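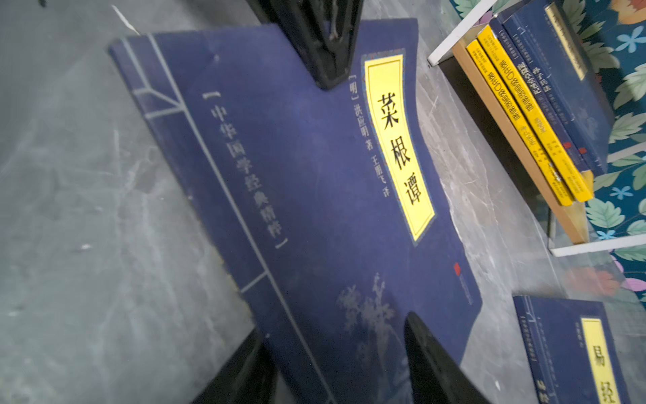
A paperback of the Caigentan in the gripper, one finger at the top edge and one at the bottom.

Grip force. Start there, because everybody else does. Ask any lab that handles books with robots what its rules are and you get a number for squeeze and then a long pause.

Jamila Kanagaratnam has been trying to fill in the pause. She runs handling practice at Jirkel, the book-handling project in Gosthorpe, and her rulebook is now 43 pages. Started as 2. A sheet taped to a door, she says, and the tape was the best part of it.

The current edition is dated Apr 23, 2024. I read it on the train down, twice, and it's a strange, good document. Blunt. Short sentences. Whole sections on things most safety standards wave at and walk past. Who may step up to a running cell. Who may hit stop (anyone, no questions after). What gets written in the log when a cover creases, and by whom, and how soon.

"A standard for machines is mostly a standard for people," says Nimal Majumder, who wrote the first draft and still argues about the commas. "The arm does what it's told. I'm interested in who told it."

The big fight was over edges. Hardcovers are easy enough, take them by the boards. Paperbacks bend. The early rule said spine and fore edge only, never head and tail, and the operators hated it, becuase a thin book lying flat among other books doesn't always offer you its spine. So December's revision let them grip by top and bottom, with a lower force limit and a mandatory look at the cover afterward. Majumder voted against. He's come round, mostly. 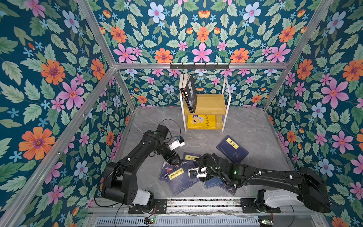
Shared space is the chapter Kanagaratnam is proudest of, and the one that took longest. One arm is a solved problem as far as paperwork goes. Two arms need a right of way. Her rule is dull and it works: one arm owns the pile, the other holds clear until the first has let go and backed off, and if both have business over the same heap then somebody has to have signed for it. You see why with a setup like this, two black arms on one rail, both grippers low over the navy books, covers overlapping underneath them. Nudge one and you've nudged its neighbor. The form for that kind of session runs to 5 lines and she wants it filled in before power-on, in pen.

Cables get their own page too. Anything that moves with the arm has to be tied down or given a loop with slack, and somebody walks the full reach by hand first, slow, watching for snags. Loose ends at the front edge go on the fault list. Not a stop, just the list. Majumder would make it a stop. Ongoing.

And labels. Small thing, big temper. The rulebook says a title has to be checked by a reader of the language it's printed in before the book is logged. Half the books in a classics series can share a cover design, and a tired operator going by color will log the wrong one. Kanagaratnam learned that at Wamton, her last job, where a run of 52 entries had to be redone over one mixed-up title. She doesn't enjoy the story. She tells it at every induction.

What's missing? Wear, for one. There's no agreed way to say how scuffed is too scuffed for a handling copy, so people shrug and keep using it. Kanagaratnam wants a photo card, something you hold next to the cover and match. The Bhuiyan workshop, which borrows the Jirkel rules nearly whole, has already made its own version and the two don't agree. There's a call about it next month. I asked if I could listen in and got a flat no.

Then there's the question of outside rules. The general robot safety standards cover the person, and they should, but they have very little to say about the object. A book isn't hurt in any way a regulator counts. Majumder thinks that gap should be filled by each trade on its own. Kanagaratnam wants one shared text, short, free to copy, with her name nowhere on it.

She walked me out past the door where the first sheet used to hang. Tape marks still there. The new version lives in a ring binder on a hook beside it, and she stopped to put a page back in teh right order before she let me go.

Contact the editors | Copyright 2024, all rights reserved | Back to top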